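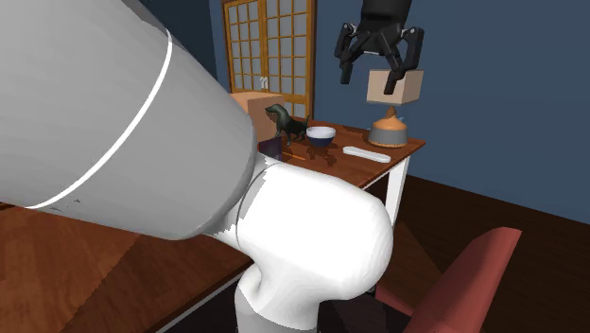 Small tan box held over the table, packing area.

Morcombe storeroom walk-through, Wed 11 May

Aisles clear: OK. Lovely job here, you can walk straight through to the back door!
Fire extinguishers: OK, both 2 tagged in February.
Shelf load signs: Bay 171 needs a new one (limit is 200 lb, the old sign is faded).
Exit lights: OK, and so much brighter with the new bulbs.
Ladder: loose foot on the Kinent stepladder. Tagged out, part ordered.
First aid kit: restock small bandages.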